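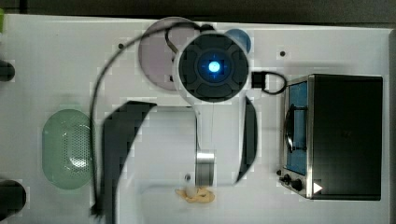

4. Setting Up the Dehumidifier for First Use

17 August 2020
Prepared by Siiri Lūse, Trallent Product Support

This section covers placement, drain connection, and first start of the Trallent Ots dehumidifier. Complete Section 3 (Unpacking and Transport Locks) before you begin. The unit must have stood upright for at least 16 hours after delivery. If it was carried or stored on its side, start the waiting period again from the time it was set upright.

4.1 Choosing a location

The Ots is intended for basements, utility rooms, and enclosed storage areas. It is not rated for outdoor use or for crawl spaces with a bare soil floor.

1. Select a level, solid floor. Carpet is acceptable if the pile is short and the casters do not sink into it.

2. Leave 16 inches of free space on the air inlet side and 30 inches on the outlet side. The remaining two sides may stand close to a wall.

3. Check that a grounded outlet is within reach of the supplied cord. Do not use an extension cord or a power strip.

4. Close windows and outside doors. A dryer vented into the same room must be rerouted to the outside first.

CAUTION: Do not place the unit where it can be splashed, or under a shelf that holds liquids.

NOTE: Rooms below 60 °F cause frost to form on the coil. The unit will run its defrost cycle more often and remove less water. This is normal operation.

4.2 Connecting the drain

The unit can drain into the built-in bucket or through a hose. The bucket needs no set-up beyond checking that it is pushed fully home. For hose drainage:

1. Switch the unit off and unplug it.

2. Remove the round cap on the rear panel by turning it counterclockwise. Keep the cap. It is needed again if you go back to bucket drainage.

3. Push the drain hose onto the spigot until it meets the shoulder, then slide the spring clip over the joint.

4. Route the hose to a floor drain with a steady downward slope. The open end must be lower than the spigot at every point of the run - a single raised loop is enough to send water back into the bucket.

5. Pour a cup of water into the drain tray and confirm that it leaves by the open end of the hose.

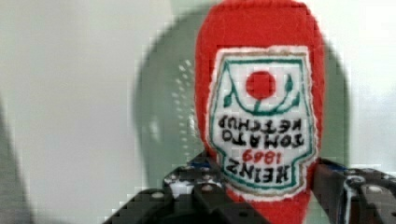

6. If water remains in the tray, check the hose for kinks and repeat step 5. Do not blow into the hose to clear it.

CAUTION: The hose outlet is gravity fed. To drain into a sink or any point above the spigot, fit the condensate pump described in Section 7.

4.3 First start

1. Plug in the unit. The power lamp flashes and then stays on.

2. Press MODE until CONT is shown. The compressor starts after a delay of 900 seconds. The fan runs during the delay.

3. Let the unit run in CONT until the room reading has stopped falling. In a damp basement this can take several days.

4. Press MODE again and select AUTO. Set the target humidity with the arrow keys. The factory setting is 60 percent, which is too high for stored paper or fabric. Lower it as needed.

5. Press and hold SET for three seconds to save the target. It is kept through a power failure.

NOTE: Do not judge the unit by the first bucket. Output is highest while the walls and floor are giving up stored moisture, and drops once they have dried.

CAUTION: If the unit is switched off by hand, wait for the start delay to finish. Unplugging it to skip the delay puts the compressor under load and can trip the thermal cutout.

4.4 Checking the room reading

The built-in sensor sits behind the inlet grille and reads the air at that point only. In an L-shaped room, or one divided by shelving, the far end may be noticeably damper. Place a separate hygrometer there and compare after one full day. If the two readings differ by more than five points, move the unit toward the damp end or run a small fan between them.

The display can be corrected in the service menu - see Section 9. Urmas Bite's calibration sheet, packed with units shipped from the Takusdale warehouse after December, lists the offset measured at the factory. Enter that value before making any correction of your own.

4.5 Filter reminder

The FILTER lamp comes on after 900 hours of fan operation. Slide the filter out to the left, rinse it in lukewarm water, and let it dry fully before refitting. Hold SET and the down arrow together to reset the counter.

Related sections
Section 3: Unpacking and Transport Locks
Section 7: Condensate Pump Kit
Section 9: Service Menu and Sensor Offset
Section 11: Seasonal Storage
Etthorpe Wall Bracket: Fitting Sheet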